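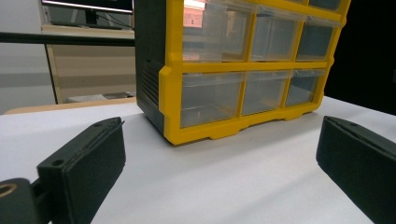

Vonier

Budgeting for a hand-held gripper station

This page covers the purchase of one bench station for recording small-parts handling with a hand-held gripper. It assumes the room, the network and the mains supply already exist. The robot arm is a separate purchase and is left out of the totals.

1. Fix the task before the parts list

Write down the objects and the motions first. Opening a small clear drawer by its raised lip needs a different fingertip from lifting a mug, and fingertips are cheap to change at this stage. For drawer work, measure the lip depth, the gap between neighbouring drawers and the height of the lowest row above the table. A low bottom row limits how far the fingers can tilt before they touch the surface.

2. Set the ceiling

Our approved ceiling was 2853, excluding tax. The order came to 2765. Carriage had been quoted separately and took most of the difference, so ask for a delivered price.

3. Split the order

Place the gripper body, its camera and the mounting hardware with one supplier. We used Clirnine for these. If the camera mount and the camera come from different firms, a poor fit becomes your problem.

Put consumables on a second order. Allow 300 for printed fingers, screws, bushings and filament. Printed fingers wear at the tip and at the screw holes, and a worn pair changes the grip enough to spoil a comparison between sessions. Order or print 20 pairs at the outset, from the same material and with the same settings. Label each bag with the print month.

4. Budget for the bench

This line is often missed. You need:

A plain sheet or board for the work surface, large enough that the fingers stay over it through the whole motion.
Even lighting. Clear plastic drawers pick up reflections, and a single bright lamp makes them worse.
Test objects, bought in duplicate. Drawer units are altered by their makers without notice – the width may stay the same while the lip changes.
Storage for recordings. Price this per month of work.

5. Compare quotes

Ask each supplier for lead time, warranty on moving parts, spare finger price and the drawing of the finger mount. Politis supplied the drawing with the quote. Beltano would release it only after purchase, which ruled them out for us, as we print our own fingers.

6. Stage the spending

Buy one complete station and use it for a month before ordering a second. In our case the fingertip shape changed twice in July, and a bulk order would have been scrap. Hold the remaining money until the shape is settled, then repeat the order with the revised drawing number on it.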